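Nollden Midi Tower: Serviceability Review

Category: refurbished desktop, sold by Cunurix
Reviewer: Harpreet MacPherson

The Nollden is a full-size tower with a glossy black exterior. I reviewed it for ease of service only; no benchmarks were run. All work was done with the case on its side and the side panel removed.

Case and drive bays

Interior layout is conventional. The power supply has its own corner, with its rating label readable once the panel is off. Blue plastic hardware marks the drive mounts, so they are easy to find. Cable management is poor. A black bundle runs from the drive cage across to the board and has to be held aside for some jobs. The gloss finish shows fingerprints.

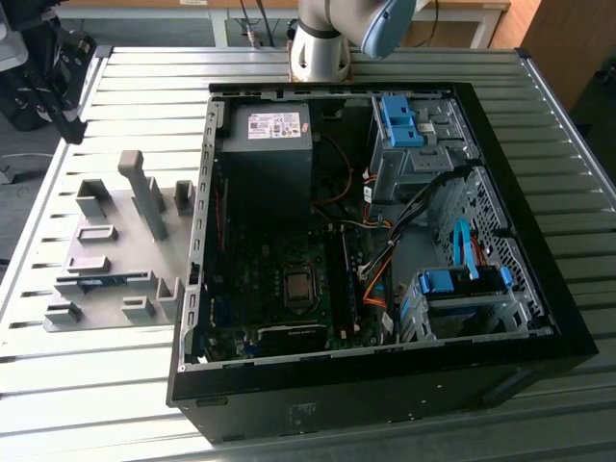
Memory

Four DIMM slots sit in a row with white retaining latches at one end. Clearance above them is adequate, although the colored power wires plug in close by. I fitted 2 modules. Seating took firm, even pressure. Hold the module by its ends and keep it clear of the CPU socket on the way in.
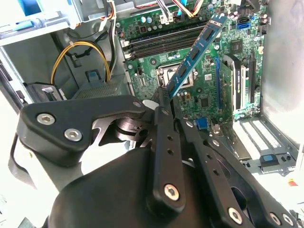

Expansion

The graphics card occupies its slot upright from the board and limits finger access to the neighboring connectors. Remove it before working on that side. Allow 30 minutes for a first full strip-down.

Verdict

Good slot access, untidy wiring. Recommended for a home repair bench at the $80 asking price. Score: 4 out of 5.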